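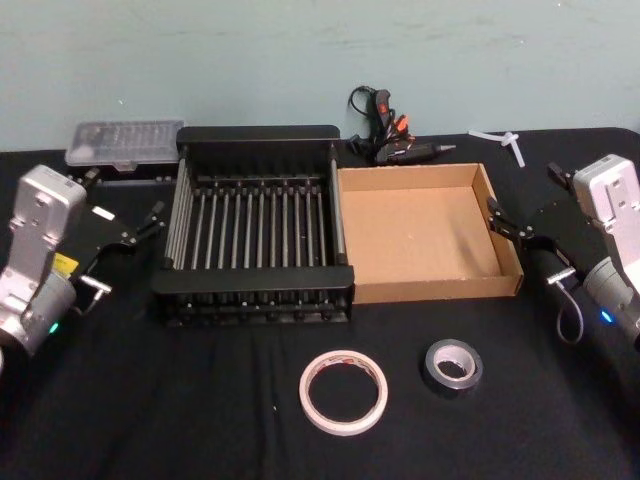 Iwona Bednarek wanted to know, before I'd even gotten my coat off, why anybody would drive to Flaltbridge to watch two arms fuss over a dish rack when she's got one at home and manages fine with her own two hands. Fair question! I told her to hang on till the end of the talk, so if she's in the room tonight, hi Iwona, I'm getting there.

Home Talks Open Days Visit Contact
Search this site Type and press enter

OK, hello. Wait for people to sit. Say thanks to Irina Tănase for the room and the cookies.

So I went to the open day at Sirkow in September. It's the old print building in Flaltbridge, you go in by the loading dock and sign a sheet. They had 115 people through the door, and I think most of us ended up squeezed around the same table at some point.

The table's the thing I want to talk about. Two arms, one on each side, silver-white, each with a black gripper, and a black cloth over everything. In the middle you've got a dish rack with a cardboard tray right up against it. Very everyday stuff. I'd been expecting, I don't know, car parts? And it's a rack like the one next to your sink.

(Leave the slide up. Let them look.)

Cornel Olteanu ran the demo and he's a great talker, much better than me. He called the setup Sima, the whole thing, arms and software together. The job was simple to say: take something out of the rack, put it in the tray, don't knock anything over. He ran it four times while I was standing there. The first one was lovely. The second one, the gripper came in a bit low and nudged the rack sideways, and you could hear the whole crowd go "ohhh" like it was a missed penalty kick. Cornel just slid the rack back and started over.

Ask the room: hands up if you've ever loaded a dish rack wrong. Pause.

What I liked is that they didn't hide the messy side. Look at the cloth, there's tape right there in front, masking tape and duct tape, and a glue gun at the back with a couple of glue sticks. I've been to shows where all of that gets swept into a drawer before the doors open, and I always feel a bit cheated. I asked Cornel how much of his week goes on tape and he said more than goes on code.

Now the numbers, for those of you who like numbers. They'd done 200 practice runs on the rack job that week and 109 of them went through with no help from a person. I wrote it on my hand. Somebody behind me said that's not much better than a coin flip, and Cornel said yep, and in the spring it was a lot worse than a coin flip. I thought that was a good answer.

(If short on time skip the next bit, go to Gheorghița's question.)

The bit about the rods. I'd never thought about this, but a rack full of thin metal rods is a mean thing to give a robot. They're shiny, they're close together, and there isn't a lot of room for fingers. Silviu Munteanu showed me the view on his laptop afterward and talked me through where it tends to get confused, and I got maybe half of it. Happy to pass on his email.

Gheorghița Dumitrescu asked the best question of the day, which was whether it would be easier to change the rack instead of the robot. Big laugh, and then Cornel said they'd been arguing about exactly that with Brirkasance, who put up some of the money. Still arguing, I gather.

Back to Iwona. I'd drive there again. I stayed two hours, I missed my lunch, and I cheered for a gripper.

Next open day sheet is by the door. Questions, then cookies.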